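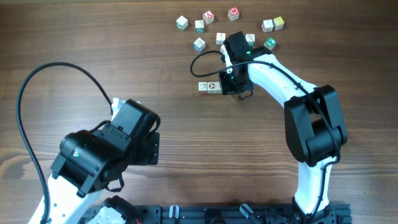
Danjuma Jibrin wants to know what direction my living room faces before he'll say one word about paint. I've barely got my coat off. I tell him I think it faces the street, and he laughs so hard he has to put his coffee down.

"Everyone says that," he tells me. "Street, yard, the neighbor's garage. Go home and find out where the sun is at four o'clock, then we can talk."

He has been mixing house paint in Vikulero for almost 20 years, first for his uncle and now at his own counter at Tarna Paint & Paper, next to the bakery (dangerous location, I had a cinnamon roll before I'd even found the door). I'd come in because I was on my third can of white for the same room, and a friend told me to quit guessing and go see him. I ended up staying most of the afternoon and asking if I could write it all down.

So, my whites. The first went yellow, the second looked like the inside of a refrigerator, and the third was fine on Sunday morning and pink by supper. I brought the lids with me in a grocery bag. He lined them up on the counter and picked the pink one right away.

"Your ceiling did this, or your rug," he said. "What color is the rug?"

Red. The rug is red, and it's huge, it was my grandmother's and it isn't going anywhere! He nodded like a doctor. The sun comes in low, hits the rug, and goes up onto the wall, and a pale paint picks up all of it. He said I could buy white paint for the rest of my life and I'd still have a pink room at supper. What I needed was something with a little green or gray in it to push back.

He keeps his recipes on index cards in long drawers, 866 of them the last time he had to renumber, and he still writes new ones in pencil. The store has a mixing computer too, and he uses it all day long. But the cards have notes the computer has no place for. He let me read a few. One said "good in hallways, awful with oak." Another said "Mrs. Imai, dining room, do NOT change," underlined twice. I asked about that one and he shook his head.

"I changed it," he said. "The base had been discontinued and I thought I got close enough. She called before the second coat was on. She was right, too. I went over and stood in there with her and it was wrong, you could feel it was wrong. I bought back the cans."

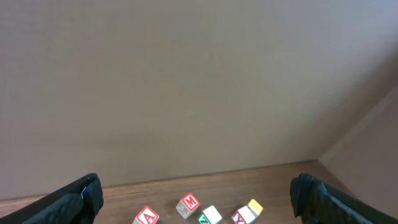 The hardest orders he gets are the ones for beige. People come in ashamed of it, he says, as if they were asking for a plain hamburger at a nice restaurant, and they expect it to be easy. Then it goes up and they call him to say he sent two different cans. He loves those calls. A flat, matte greyish-beige like the wall behind the wooden tabletop won't hold still for you: it goes a bit browner off to the left, and up near the right corner there's a faint bluish cast, and the whole thing has a soft, uneven shading to it. "Put your thumb over one half and then the other," he told me, "and you'd order two cans." I did that with my own living room when I got home and ended up walking around with my thumb in the air for an hour. My husband asked if I was hitchhiking.

I wanted to know if he ever tells people no. He does, mostly about bedrooms. He has talked I don't know how many customers down from dark red, and he once refused to sell a man orange for a nursery until he'd lived with a sample board for 3 nights. The man came back and bought orange. "And it was beautiful," Danjuma said. "He sent me a photo. I was so annoyed."

The sample board is his big thing, by the way. He doesn't want you painting little squares straight on the wall, where the old color crowds in on every side. Buy a big piece of poster board, give it two coats, leave a white border, and move it around the room for a few days. Behind the couch, next to the window, by the door you use the most. Look at it with the lamps on. He's also firm about bulbs, and made me promise to check that mine all match before I blame another can of paint. (They did not match. Not even in the same lamp.)

We got on to money, because paint has gotten so expensive. The Woker line, which is what he sells most of, runs 75 dollars a gallon at his counter, and he winced when he told me. He'd still take one good gallon over two cheap ones, and he'd spend the savings on a decent brush and then wash it.

"People will buy the best paint in the store and put it on with a brush that looks like a dead squirrel," he said.

I left with a quart of something he calls card 412, a gray-green so pale I thought he'd handed me white again, and one sheet of poster board. It's leaning on the radiator now. At four o'clock I go in and look at it, and so far it hasn't turned pink. I'm giving it until the end of February before I open the can for the walls.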